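This site uses cookies. By continuing to browse you accept our use of cookies. Accept | Settings

Section 4: Your first shift with the arm
By Fletcher Goodwin, Follstead — November

1. Check the day's job on the Jornano screen. The arm does the picking now. You do the deciding, plus the paperwork, which has grown.
2. Run the job in simulation first. Kylie Maihi signs off on it — yes, even the easy ones.
3. Set arm speed to 59 percent. The arm will not be offended.

CAUTION: Stay behind the floor line until the arm parks. Seniority does not exempt you.

4. Compare your wrist and side views with these. The practice table comes with a giant centipede.

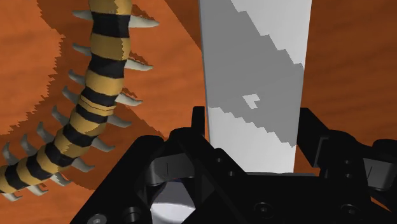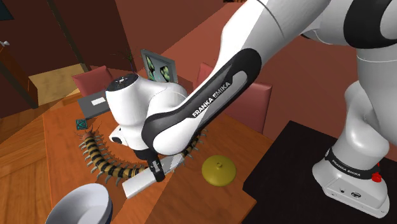
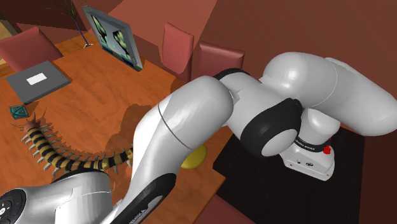 5. Log the run under your own name. The arm has no login and gets no blame.

NOTE: Nepia packers who used to lift 300 trays a shift are now "cell leads." The pay grade is under review. Keep your gloves.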